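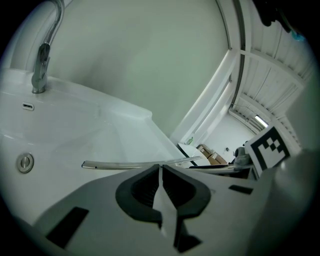
The gripper at the washbasin, with the tap and overflow behind it.

I finally got to the Indard open day on Saturday, and I came home with far too many notes! What I wanted to see was the Plustus kit, the hand-held gripper they are putting on offer to small labs and colleges. You hold it yourself, do the job, and the recording goes off to train an arm later.

Gillespie McIver showed our group round. He started us in the washroom corner, and I was glad of it, as basins are horrible things for a robot (shiny, curved, white on white). The housing is a plain matte grey with black grip pads, and the marker card with its blocky square pattern is what the software uses to work out where your hand is. I asked how often it loses track near chrome. Sometimes, he said, and then you do that take again.

Each session in the starter plan is 50 takes, and a full task needs 300. That sounded like a lot until I had a go. I got through my first few while chatting, and the squeeze is light enough that my thumb never complained.

A few things I'd like improved. The view is very wide and round at the edges, so you have to learn how close is close. The manual runs to 55 pages and the bit on setting up the markers comes far too late. And I couldn't get a firm answer on spare pads, though Crichton are meant to be stocking them.

The Priltosura software was on a laptop next door. It took 3 minutes to load my takes, and then I could scrub through every one of them, wobbles and all. Brilliant fun. I've put our name down for a month's loan in March.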